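« Le prix au kilo, personne ne le lit » : rencontre avec un grossiste en agrumes qui doute de tout

Il a proposé cinq heures du matin, et il n'a pas eu l'air de plaisanter. Le carreau de Drivcombe est déjà à moitié vide quand j'arrive, et mon interlocuteur, qui préfère que son nom ne figure pas dans l'article, termine un café debout derrière une pile de cagettes. Il vend des agrumes depuis 20 ans. Il en mange peu. « En janvier, à la rigueur. Le reste de l'année, on achète surtout une couleur. »

Je suis venu l'interroger sur le retour annoncé de la mandarine « de terroir », vendue nettement plus cher que la clémentine ordinaire, avec feuilles, papier de soie et petit texte sur l'arrière-pays. Il soupire avant que j'aie fini ma question. « Le terroir, je veux bien. Mais demandez où est le verger, qui a récolté, combien de temps le fruit a passé en chambre froide. En général, la conversation s'arrête là. »

La maison Iturra, qui le fournit depuis deux saisons, fait partie de celles qui répondent. Il le reconnaît, avec une réserve. « Ils me disent la parcelle et la semaine de cueillette. Je n'ai pas les moyens d'aller vérifier, donc je les crois. C'est un peu gênant, comme méthode. »

Et les feuilles ? On lit partout qu'elles garantissent la fraîcheur. Il hausse les épaules. Une feuille qui se recroqueville renseigne sur la feuille, dit-il, et sur la façon dont la caisse a été stockée. Il a vu des fruits superbes sous un feuillage fané, et le contraire aussi. Le brillant de la peau le laisse tout aussi froid : « Une cire, ça brille. Regardez l'étiquette, le traitement après récolte doit être indiqué. Et si vous voulez faire des zestes, prenez du non traité, même moche. »

Son propre test tient en peu de chose. Il soupèse. Un fruit lourd pour sa taille a des chances d'être juteux, un fruit léger dont l'écorce flotte a souvent attendu. Je lui fais remarquer que certaines mandarines ont naturellement la peau lâche. « Oui. C'est pour ça que je dis des chances. Les gens veulent une règle, il n'y en a pas de très bonne. »

Nous passons aux labels. Celui de Stirkus, apparu récemment sur les étals du coin, promet des fruits « choisis à maturité gustative ». Il m'a gardé le dépliant, plié en quatre dans la poche de son tablier, et il l'a annoté. À côté de « maturité gustative », il a écrit au stylo : mesurée comment ? Il a posé la question par téléphone, on lui a promis un document. Il attend toujours. « Le sucre, on sait le mesurer. L'équilibre avec l'acidité aussi. Alors qu'ils donnent les chiffres, ou qu'ils retirent la phrase. »

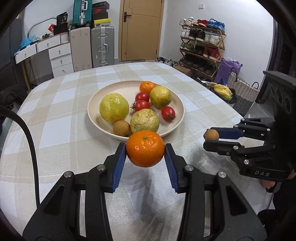 Une mandarine à peau grenue et luisante, avec son petit pédoncule vert.

Je tente de défendre le consommateur, qui n'a ni balance de précision ni laboratoire. Il peut goûter, me répond-il. « Achetez-en 2, mangez-en une devant le magasin, retournez acheter le reste ou rentrez chez vous. » Il admet que cela se fait mal au supermarché, et que lui-même ne le fait jamais.

Reste la question du prix. Au marché de détail, il a relevé l'hiver dernier un filet dont le prix au kilo dépassait celui du vrac posé juste à côté, pour la même origine et le même calibre. Il en est sorti une petite chronique dans Dinum, la feuille du quartier, tirée à environ 300 exemplaires. Deux commerçants lui ont écrit pour se plaindre. Aucun ne contestait les montants. - « Le filet, c'est pratique », m'a dit l'un d'eux quand je l'ai appelé pour vérifier. Il n'a pas souhaité développer.

Sur la conservation, mon grossiste devient presque prudent. Au frais si l'on en a beaucoup, dans la cuisine si l'on compte les finir en quelques jours - et sans le filet, qui cache le fruit abîmé du milieu. Celui-là, il faut l'enlever tout de suite. Il se méfie en revanche des astuces qui circulent en ligne, le papier journal notamment. « Peut-être que ça marche. Je n'ai jamais vu quelqu'un comparer deux caisses, une avec et une sans. »

A-t-il pensé à le faire lui-même ? Il regarde ses cagettes, puis l'heure. Un client attend pour des pamplemousses, et il faut encore discuter du prix.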